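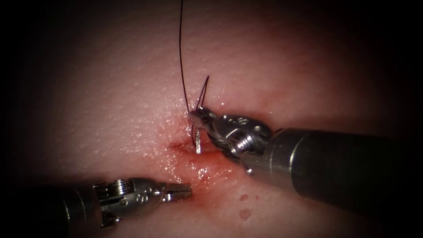 Two instruments, one curved needle and a practice pad.

Thursday, and the button of my winter coat came off again. I put it in the small dish by the door, where there are already two others from last year, and I thought: why am I still doing this by myself? We are told every week that the machines are coming for our work. I would gladly give them this part of it.

I should say first that I am not an engineer. I repair and adjust industrial sewing machines, and I have done it for 19 years, first at Karamanlidis and now at a smaller workshop in Bedham. So I know something about needles and thread, and I have a strong opinion about how difficult they are. When people ask me if robots can do the household chores yet, I always ask them back, can they sew on a button?

The picture is from surgical robotics, which is the place where I think the hands of machines are the most beautiful. Look at the wrist on the right, with the little links and pulleys and the spring. I have spent my life with springs of this type and I can look at it for a long time. The jaws are closed on the needle, just at the cut in the pad, and the other gripper is beside it with its jaws a little open and nothing in them. My mother held her left hand like this when she was mending, near the cloth and ready to take.

But for my question it is not such a simple picture. Surgical robots of the kind I have read about are mostly moved by a person, who sits at a console and does the thinking. I do not know who or what was moving these ones, and one picture cannot tell me. If it was a person, then it is a wonderful tool, like my sewing machine is a wonderful tool, and it will still not mend my coat while I am at work.

In the workshop we have the same problem in bigger size. A sewing machine can make a straight seam faster than any human since long before I was born. What it cannot do well is the part before the seam: to take one piece of cloth from the pile and only one, to lay it flat, to feel that it has moved a little and pull it back. In March our owner invited a salesman from Lindier to show us a cell for loading pockets. It was a good machine. With the stiff cotton it made 228 pockets before the lunch and we all stood there like children at the zoo. Then we gave it a lining fabric, thin and slippery, and it picked up two pieces, then none, then two pieces again. The salesman was very polite about it and so were we. The price was also a subject.

My colleague Somkiat Yimyam thinks I am too hard. He says that I compare the machine with the best sewer in the room, and I should compare it with myself at home, tired, with bad light and wrong colour of thread. There he has a point. He also reminds me that he bought a robot vacuum cleaner and is happy with it, although he now lifts all the chairs onto the table every morning before he leaves for work. I asked him who is working for whom, and he did not want to discuss it further.

So what can they do already, in my opinion? Floors, if you prepare the floor. Grass, if the garden is simple. The dishes, but we have had that machine so long that we forget to call it a robot, and we still load and empty it by hand. Folding shirts I have seen only in videos, and I do not trust videos where I can't see how many times they tried. Ironing, no. Changing the cover of a duvet, no, and I would pay a lot for that one.

A needle with thread is harder than all of these, I believe. The thread does something different every time. It twists, it catches on the nail of your finger, it makes a knot from nothing. In 2000 I was an apprentice in Hinduddale and my teacher there made us thread needles with closed eyes for a whole afternoon. I hated it then. Now I think she was teaching us to feel the thread before it went wrong, and I have no idea how you would write this down for a machine.

I will sew the button on tonight, and probably the two from the dish also, if I can still find out which coat they belong to.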